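Print this article | E-mail this article

The Long Life of the Office Coffee Fund

September 5, 2023

The coffee fund at Vollar, a firm that sells shelving and shop counters, lives in an envelope taped inside a cupboard door. Staff put in 50 cents a cup. The price has held for 10 years, through two moves and one change of owner.

Coffee funds are older than most of the offices that run them. They grew up in places where the employer supplied hot water and nothing else. Somebody bought a can of ground coffee, and the people who drank it paid the buyer back.

The arrangement has always had the same weak spot. Light drinkers think they pay too much under a flat monthly fee, and heavy drinkers forget to pay by the cup. At Plaswood, where 16 people share one kitchen, the fund has switched between the two systems three times. It is now on a flat fee again – six dollars a month, tea drinkers half price.

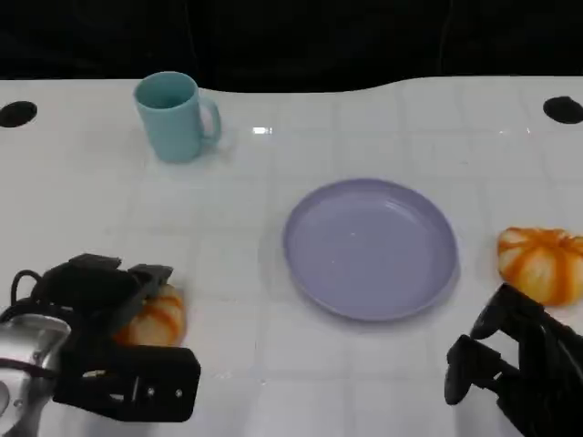
A mug on a white tabletop.

Free coffee was supposed to end all this. Surnent began paying for it last October and closed a fund that had run for 30 years. The leftover money went toward a lunch. Within a few weeks, a group on the second floor had started a new fund, because they didn't like the free coffee. They buy dark roast and keep it in a locked drawer.

Milk causes more trouble than coffee does. It spoils, it runs out by midafternoon, and people who take it in cereal use a lot more than people who take a splash. Some funds leave it out altogether and let members bring their own. That fills the refrigerator with small cartons with initials on them.

The funds that last tend to be dull. The price is a round number, one person does the shopping, and the job passes on when that person leaves. At Sveinbjörnsson, a bookbinding shop, the shopper is excused from paying. There has been a waiting list for the job since spring.

Print | E-mail

Reader comments (3)

deskbound: We pay by the cup and the jar is always short. Going to bring up the flat fee.

Marlow St: Half price for tea is still too much. A tea bag costs pennies.

pkg_dept: Our cereal people finally got their own milk. Big improvement.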